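## 3. Household Laundry Handling: Setting and Materials

The work reported in this section concerns the stage of domestic laundry that falls between the end of drying and the return of garments to storage. Time-use surveys generally fold this stage into a single category with washing and ironing, and the literature on garment care has tended to follow them.

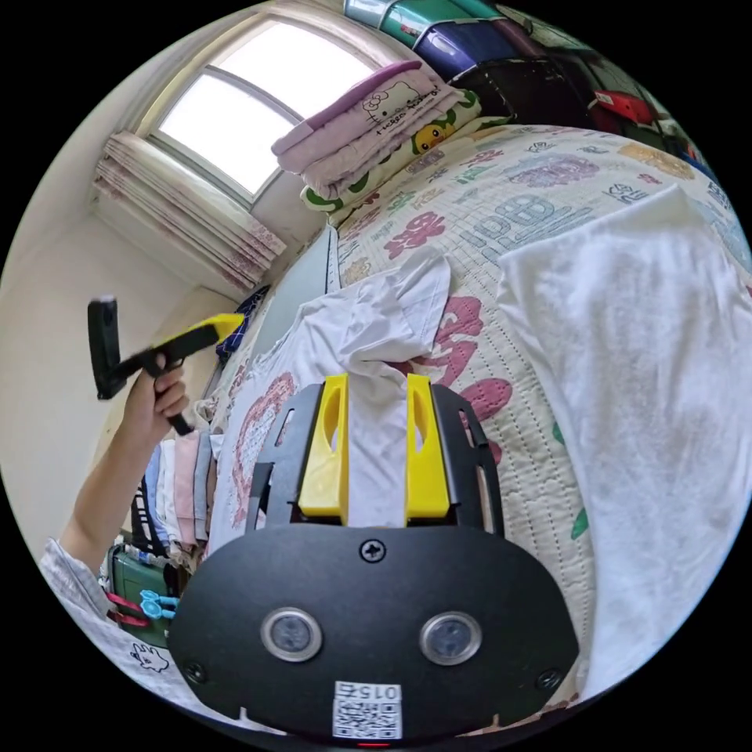
**Figure 3.** A crumpled white shirt on a quilt. The bed stands near a curtained window.

We refer to this stage as *post-dry handling*. It comprises sorting, spreading, smoothing, folding and stacking, in whatever order the household performs them. Hanging is treated as a separate terminal operation and is discussed in Section 5. Ironing was excluded. Households that ironed more than one garment per load were not enrolled, as ironing imposes its own surface and its own order of work.

### 3.1 Surfaces

Participants were asked where post-dry handling usually took place and were instructed to keep to that location for the duration of the study. The bed was the most common answer. Tables were used in smaller apartments where the bedroom door was kept closed during the day, and a few participants used the top of a chest or the arm of a sofa for small items while working on the bed for everything else.

A bed differs from a table in three respects that bear on folding. Its height is lower, so that the person either bends, kneels or sits. Its surface yields under pressure, which limits how flat a garment can be made by pressing on it. Its covering has friction and relief of its own. A quilted cover in particular holds cotton in place while one end is lifted, and this assists the first fold of a shirt but hinders the smoothing pass that precedes it. Hiebert (personal notes, pilot phase) observed that folders working on quilts tended to smooth by lifting and dropping the cloth, whereas folders working on a hard surface smoothed by sweeping. The present data agree with this in general terms, although the two techniques were often mixed within one garment.

We did not standardize the bed covering. An early version of the protocol called for a flat cotton sheet to be laid over whatever was on the bed. Pilot participants found the sheet slid, and several removed it partway through a load. The requirement was dropped in January and the pilot loads were discarded.

### 3.2 Garments

Each household handled its own laundry. In addition, a reference load was supplied so that results could be compared across homes. The reference load contained shirts, T-shirts, pillowcases, dish towels and socks, all purchased new from Festent and laundered repeatedly before use to remove finish. Shirts were chosen in white and in one dark color. White shirts present a particular difficulty on pale bedding, where hems and cuffs are hard to pick out, and participants commented on this without being asked.

Shirts accounted for a large share of handling time relative to their number. The reasons are familiar to anyone who folds them. A shirt has no single flat state: the sleeves, collar and placket each have to be placed, and correcting one disturbs another. A shirt taken from a heap also arrives in no fixed orientation. The folder must first find a reference edge, usually the collar or the two shoulder seams, and until this has been done no folding can begin. We call this interval the *search phase*. It starts when the garment is first grasped and ends when it is lying on the surface with the body spread and both sleeves free.

The search phase is easily overlooked because it is short for most items. For towels and pillowcases it is almost absent, as any corner will serve. For shirts it was at times longer than the folding that followed it. Crumpled shirts were most often lifted by whatever part of the fabric lay uppermost, which was seldom a useful part, and then regrasped until a shoulder or collar was reached.

### 3.3 Rooms and light

All sessions took place in bedrooms or living rooms during daylight. Participants were free to open or draw curtains. Daylight from one side makes wrinkles easier to see and smooth, since each ridge casts a shadow, and several participants positioned themselves so that the window was beyond the bed. Others worked with the window behind them and reported no difficulty. Light direction was noted at the start of each session but was not controlled, and we make no claim about its effect.

Room size mattered more than expected. Where a bed was placed against a wall, only one long side was available, and stacks of finished items accumulated at the foot or on the pillow. Where both sides were open, participants walked around the bed between categories, which added time but reduced the number of stacks that toppled or had to be moved. A free-standing rack or chair within reach was used as an overflow in most homes.

### 3.4 Procedure

Loads were dried by the household's usual method and brought to the bed without prior sorting. The participant then worked through the load at an ordinary pace. No target style of fold was given. Participants were told to fold as they would for their own drawers and to stop when they considered the load finished.

A total of 33 households completed the study, contributing 723 loads. From these, 3000 individual garment episodes were selected for coding, of which 1600 were shirts or T-shirts. Selection was stratified by household and garment type. An episode was excluded if the participant was interrupted, if two garments were handled at once, or if the garment was set aside and taken up again later.

Coding followed the Helesness scheme in the form revised by Després, with one modification. The original scheme treats smoothing as part of folding. We coded it separately wherever it occurred before the first fold, because on soft surfaces it was frequent and could take up much of the episode. The five codes used were:

| Code | Start | End |
|---|---|---|
| Search | First grasp | Body spread, sleeves free |
| Smooth | First pass over spread garment | Last pass before first fold |
| Fold | First crease made | Final shape reached |
| Place | Garment lifted in final shape | Garment released on stack |
| Correct | Any return to an earlier state | Resumption of the interrupted code |

Correction episodes were nested within the code they interrupted and were not counted twice. Two coders worked independently. Disagreements clustered at the boundary between search and smooth, where a shirt could be nearly spread and one cuff still trapped under the body. In such cases the garment was coded as search until the cuff was freed, even if the folder had already begun to smooth the front.

### 3.5 Limitations of the material

The households were recruited through the Desjardins and Lullov housing lists and are not representative of any larger population. Most had a dedicated bedroom with at least one window. Homes without a dryer were underrepresented, and line-dried cotton, being stiffer, may behave differently in the search phase. Children's clothing was present in some household loads but absent from the reference load.

A further limitation concerns the quilt itself. Covers varied in thickness, stitching and fabric, and we recorded only whether the cover was quilted, woven or knitted. A finer classification might account for some of the spread in smoothing times reported in Section 4. Liette Després has suggested measuring drag with a weighted cotton pad drawn across each cover before the session. This was tried in two homes late in the study, with readings that varied more between positions on one bed than between the two beds, and the measure is not used here.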